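Filtering Rare Variants in Inherited Neuropathy: Final Project Report
Zakhar Stasiv
Peson Laboratory, undergraduate research module

1. Background

Inherited neuropathies are disorders of the peripheral nerves that usually begin with weakness or loss of feeling in the feet. Many genes have been linked to them, but a large share of patients still leave the clinic without a genetic answer. In some of these cases the variant has been sequenced and then thrown out by a filter set too tightly.

The project asked how much the order of the filtering steps matters. Most student write-ups in this module treat the filters as a fixed series. The series used here was split into separate steps and run in two orders on the same data, the Kallel set, which holds exome calls from unrelated adults with slowly progressing weakness. All records were stripped of names and dates of birth before they were released to students.
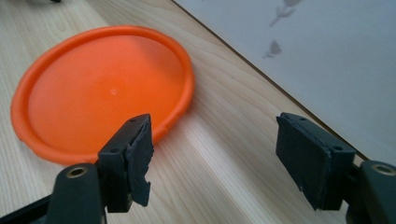
2. Methods

Variant calls were loaded into Brusiser, the laboratory's in-house filtering tool. Calls with low read depth or poor mapping quality were removed first in both runs. After this step, 2,709 variants remained in the neuropathy gene panel.

Order A applied the population frequency filter, then the predicted effect filter, then the Holmgren score. Order B applied the Holmgren score directly after the quality step and left population frequency until last. The Holmgren score ranks a variant by how well its gene matches the patient's recorded symptoms. It is calculated against the variants still in the list, so its value changes when the list changes. The cutoff was held the same in both runs.
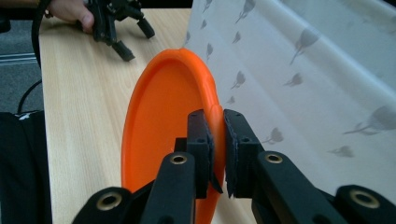 Figure 1. Orange disc held upright between the gripper fingers.

Splice region variants were kept in both runs up to the effect filter. An early version of the script dropped any splice variant with a missing annotation field without writing a warning. The fault was found in May, and all results given in this report come from the corrected script.

3. Results

Order A left 17 variants for manual review. Order B returned all of these and 2 more, both of them missense changes in genes that code for axonal transport proteins. In order A the same two variants passed the frequency and effect filters but fell just under the Holmgren cutoff, as the shorter list had shifted their rank. 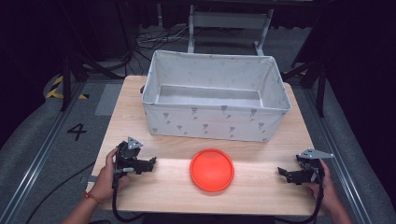

Manual review was done without sight of which order had produced each variant. One of the additional calls was set aside as a likely alignment error – the reads supporting it all ended at the same position. The other was judged to be of uncertain significance. No family samples were available, so it could not be checked whether the variant was shared with affected relatives.

Run time differed little between the orders. Order B used more memory, as the score had to be computed over the full panel list.

4. Limits

The gene panel was fixed before the project began and leaves out genes reported since then. Exome data also miss most repeat expansions and deep intronic changes, and copy number calls were not attempted. Symptom records in the Kallel set vary in detail. Where a record listed only "weakness," the Holmgren score had little to work with and gave nearly flat rankings.

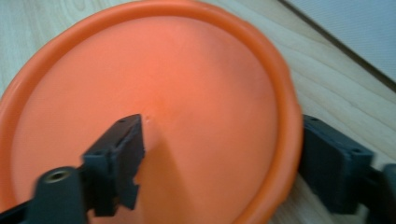
5. Further work

The relative ranking should be replaced with a fixed reference list so that the score no longer depends on its place in the series. Brusiser already accepts an outside reference file, but the option has not been tested with panels of this size. A second run on whole genome data would show whether the effect of order grows with the length of the input list.

The corrected script and both configuration files are stored in the module folder. The variant tables stay on the laboratory server – access requests go through the module supervisor.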